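Office diary of the Records and Reading Room, Rirley Institute

3/12/24

The reading room opened at the usual hour. The heating in the east corridor had been restored overnight and the notice on the door was taken down. The first business of the day was the revised borrowing policy, which has now been with the Institute since the early part of November and must be settled before the winter closure.

The policy concerns the loan of bound local newspapers to members who live outside the town. Under the present rule such volumes may be read only on the premises. The proposed rule would allow one volume at a time to be taken away for seven days, against a signed form and a deposit of 50 pounds.
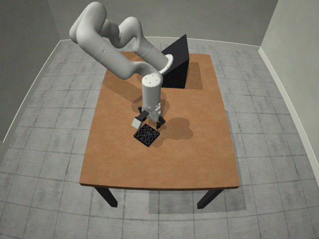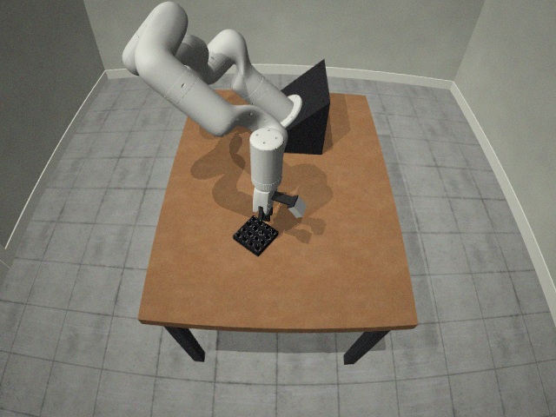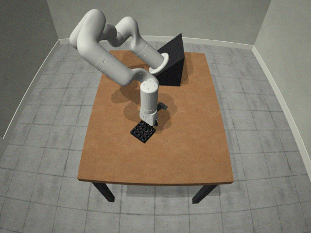 Lavanya Mudaliar was of the view that the deposit would keep away the very members the change was meant to help, and that a volume of the Macaraeg Gazette lost on a bus could not be replaced for 50 pounds or for any other sum. She asked that her objection be entered in full, and it is entered here. She would prefer that pages be copied on request and posted at cost.

The point was discussed at some length. It was accepted that copying places a strain on the older bindings, particularly those rebound in the Ornetti manner with the stitching close to the text. It was also accepted that the post is slower than it was. No decision was reached on the deposit. The remaining clauses were agreed with two small changes of wording: 'shall' for 'may' in the clause on damage, and the removal of the word 'normally' from the clause on fines, where it had caused a dispute last year.

The count of the newspaper store was completed before lunch. The store holds 2660 bound volumes, of which 78 are marked as unfit for handling. This is more than had been expected. The greater part of the unfit volumes come from the shelves under the north window, where the blind has been broken for some time. A request for a new blind was sent in the spring and was not answered. A second request went this afternoon, with the shelf numbers attached.

Keegan Hinds returned the proofs of the printed catalogue. The entries for the Dorero bequest had been placed under the name of the house and not the name of the family, and the cross-references did not agree with one another. The whole section will be set again. Entry 1483, which has appeared in three previous lists as a book of sermons, is a household account book with a sermon copied on the last two leaves - this has now been put right. He asked whether the catalogue should carry the old shelf marks as well as the new ones. It was agreed that it should, in smaller type, for the benefit of readers who have cited the old marks in print.

Two readers were admitted in the afternoon. One wished to consult the tithe maps and was given the large desk. The other had come for the register of apprentices and had to be told that it is away for repair until the new year. An apology was made and a card taken, so that the reader may be written to when the volume comes back. The public page of the Institute still lists the register as available and should be corrected tomorrow.

A letter was received from the parish asking for the return of a framed list of churchwardens, said to have been lent for an exhibition. No record of the loan has been found in the receipts book. The list itself is hanging on the back stairs, and the receipts for earlier years will have to be searched before a reply is sent.

The reading room closed at five. The keys to the newspaper store were signed back in, with the exception of the spare, which remains with the binder.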